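Why Does Pasta Get Soft?

A green colander is a good friend of everyone who likes pasta. 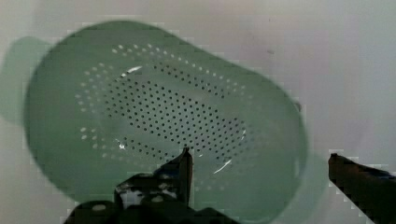 My daughter asks every time why we can't eat it straight from the bag, writes one reader from Bangera. It is a good question, so let us start there.

Dry pasta is made of flour and water. At the Tidirell pasta factory the dough is pressed through small holes and gets its shape. Then warm air dries it for 12 hours. Almost all the water goes away, and the pasta becomes so hard that it breaks with a snap.

Inside the flour there are very small grains called starch. You need a microscope to see them. In hot water the starch grains drink and swell, like tiny sponges. The pasta becomes bigger and soft.

Flour also has protein in it. The protein makes a kind of net, and this net holds the starch grains in their place. Some starch escapes anyway. It goes into the pot and makes the water cloudy.

When the pasta is ready, ask an adult to pour it into the colander. The water is very hot, and the steam can burn you too.

Something to try: put 6 pieces of dry pasta in a glass of cold water and leave them until the evening. Are they soft? Do they taste the same as cooked ones? Draw one piece before and one piece after.

New word: starch. It is also in potatoes, rice and bread.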